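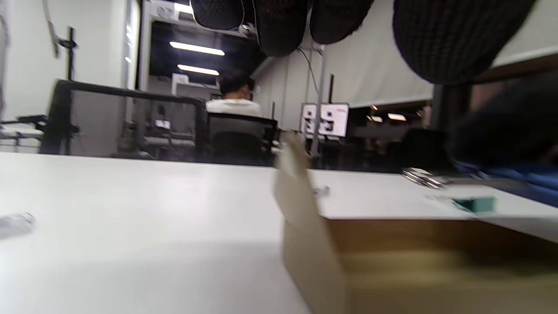

About the Trulwood Robotics Club

By the Trulwood club team
2026-08-10
3 min read

Hi, and welcome! We're the student robotics club at Trulwood, and we spend our afternoons teaching robots to do the boring little jobs people do with their hands - picking up a pen, closing a box, putting things back where they came from. Our big project is called Arnemeo. The idea is simple enough: a person does a job, we record it, and the software (ours is named Clasten, don't ask how long that took to agree on) tries to learn the job from the recordings.

You don't need to know any code to join. Plenty of our members start out on the recording side, gloves on, doing the same small task over and over until it feels natural. It's slower than you'd think! Our goal for this year is 3000 good recordings, and we've got 2000 so far.
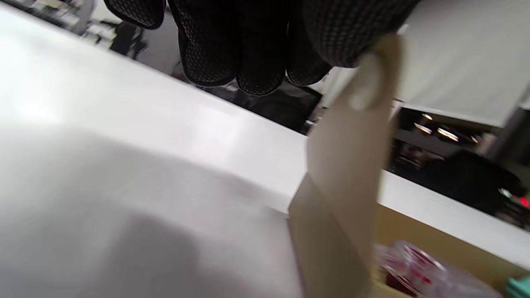
Priya says she signed up for the programming and stayed for the table work, and that her first month taught her more about how hands move than any class she'd taken. We hear that a lot, especially from people who were sure they'd be bored.

The club has 40 members this year, split into teams of 5. Each team picks its own tasks, writes them down in plain words and swaps them with another team to see if the instructions make sense. They usually don't the first time around.
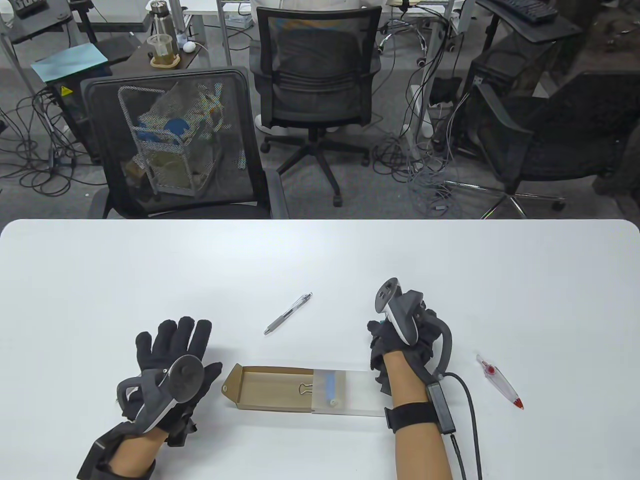

After that comes the checking, and yes, everybody takes a turn. We watch the recordings back, toss the bad ones and label the rest, and then the Clasten crew starts a training run and we all go find snacks.

Every February we enter the Nam Challenge, a student contest where teams get a surprise box of objects and one day to teach a robot to sort it. Last time we came in near the middle and were thrilled - the year before, our arm never left its starting position.

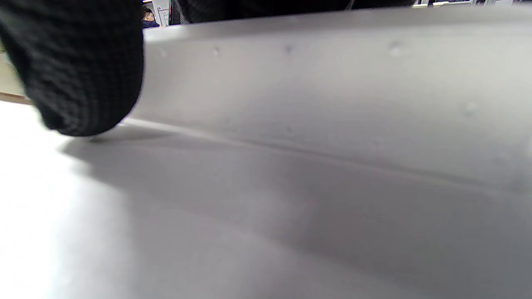 Gloves on for Arnemeo.

New members can join at any point in the school year. Drop by the club room after classes, or leave a note at the front office and we'll write back.

Recent from the club
- What to expect at your first recording session
- Our Nam Challenge diary
- Clasten: what's new this term
- How we pick our tasks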